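Wiping the table and clearing the dishes: tips from the Trolen kitchen study

Updated July 30, 2025

We spent most of May teaching a two-armed robot to do small kitchen chores, and the write-up went to Stastik readers last month. Several people asked which parts apply to an ordinary kitchen. A fair amount does.

The method was plain. A person guided the arms through a chore, we recorded it, and a model learned from the recordings. We had 2000 recordings, and then cut the set to 1000 by dropping any where the person hesitated or changed grip.

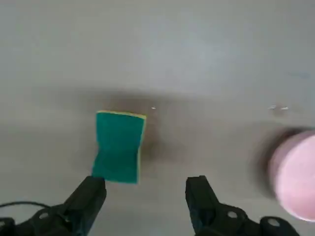 The smaller set gave better results. Clean habits repeated the same way taught more than a big pile of mixed ones, and the same goes for showing a teenager how to do the dishes.

1. Pick up a sponge by its long sides. Grips on the short ends slipped more often in our trials. Keep the scouring side in the same position each time you set it down.

2. Bunch the cloth before you reach for it. A cloth lying flat was the hardest thing we tried to lift. Bunched up, it gave the fingers something to close on. 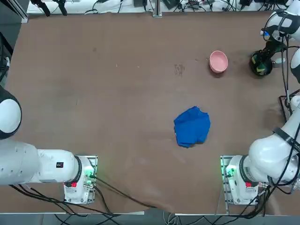 3. Move the bowl first, then wipe. Wiping around dishes took up to 30 seconds longer per table, and it left a ring of crumbs.

4. Give each hand its own side. When both arms went for the same dish, they waited on each other. Put the rack on one side and work toward it — plates first, pan last.

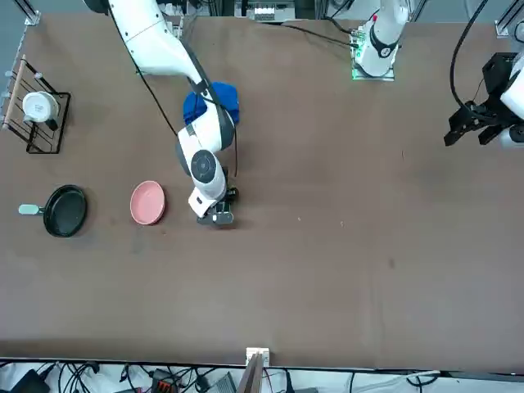

5. Start over if the first grip is bad. We allowed three tries per item. Letting go completely and coming in again worked better than shifting a poor hold.

Old stains are a separate matter. The model learned where to wipe, and had no idea how hard to press.

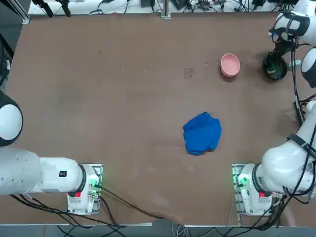

Deividas Sakalauskas wrote in to say that tip 3 didn't hold at his place, where the bowls are heavy and moving them takes longer than wiping around them. He would like to see the timing repeated with stoneware.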